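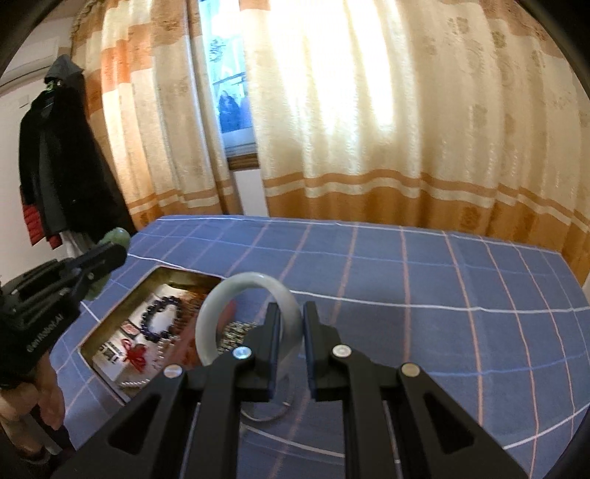
Josiane Poulain asked under my last post whether a teachers' union day can ever be anything other than rows of chairs and cold coffee. Yes, Josiane! I've just got back from one and I'm going to bore you all with it.

It was our branch's spring learning day for new members, held in the sports hall at Ovbridge. Anyone in their first five years of teaching could come, and the branch paid the train fare, so people came who'd never been to a union thing in their lives.

Annick Arnaud opened it. She teaches maths to 14-year-olds and she spoke with no slides at all. She told us about her first pay slip, which was wrong, and how it took her until April to dare ask anyone about it. You could feel half the hall thinking about their own pay slips.

(I went home and checked mine. It was fine. But I'd never read past the top line before, and I've been teaching for three years.)

Then the bit I really want to talk about: the fishbowl. Five chairs in the middle, everyone else in rings round the outside. Only the people in the middle can speak, and one chair is always kept empty. If you want to say something you get up and sit in it, and someone else has to leave.

I thought it would be excruciating. It was brilliant. The question was 'what would make you stay?' and for the first few minutes the empty chair stayed empty, and then there was practically a queue for it.

Léonie Marchal went in and talked about marking. She'd kept a note of her hours for one half term and 30 of them went on writing comments her pupils never had lesson time to read. Her school has now dropped written comments for the youngest two year groups, after the reps took her notes to the head.

That got the biggest reaction of the day -- people were writing on their hands.

Évan Gautier asked the awkward one: what if your school hasn't got a rep? Mine didn't until last autumn, so I got up and took the chair. Me! My knees were going. I said we'd managed by pairing up with the school down the road and borrowing theirs, and afterwards four people came to ask how we'd set it up.

Short version for anyone who missed me: ring the branch office, ask which school near you has a rep with time to spare, and get your head to agree to the visits in writing. Ours does one lunchtime a month in the library. Bring biscuits.

After lunch we split into workshops. I did 'difficult meetings' with Mireille Deschamps, who played the world's worst deputy head. She kept looking at her watch and sighing. I've had that exact meeting and I wish I'd had the practice first.

Things I wrote down from her: ask for the agenda beforehand. Take someone with you. If you need ten minutes outside to think, say so and go. Send an email the same evening saying what you understood was agreed.

The other workshop was on supply teachers' rights and I'm gutted I couldn't do both. If you were in that one, please post your notes!

One grumble -- the sound in that hall is dreadful. Those of us in the outer ring missed whole chunks of the fishbowl, and a couple of people with hearing aids had to move right up to the front. A microphone on the floor between the chairs would sort it. I've put that on the feedback form.

There's talk of another in the autumn term, with places for up to 13 trainees who haven't qualified yet. If you've got a student teacher in your department, tell them now, and send me a message if they'd like someone to travel with. I'll be on the early train.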